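Chapter 6
What Do Prices Tell Us?

Most people who have sat through a first course in economics come away believing that a price is a kind of message. If bread costs more in August than it did in June, something must have happened to wheat, or ovens, or wages. The message is supposed to be clear and the buyer is supposed to read it. I have my doubts, and this chapter is mostly about those doubts.

Take a plain case. A housewares shop in Melville sold a plastic mixing bowl for 128 cents. A shop in Skinlow, 20 miles down the same highway, sold the same bowl for nearly twice that. Both shops bought from the same wholesaler, Jernamum, at the same price. The standard account says shoppers should have noticed and the gap should have closed. It stayed open for years.
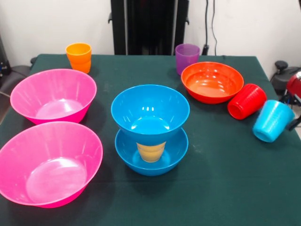 Defenders of the standard account have an answer ready. They point to rent, or to the cost of the drive, or to what they call search costs - the time and trouble of finding out what other shops charge. Each of these is real. The trouble is that they can be added after the fact, in any amount, until the numbers come out right. A theory that can explain a gap of 50 cents and a gap of 500 with equal ease has not explained very much.

Section 6.1 sets out the textbook model as fairly as I can manage. Section 6.2 turns to the Tekleab survey of small-town retailers, who were asked how they set their prices. Few of them mentioned demand. Many said they used whatever markup the last owner had used.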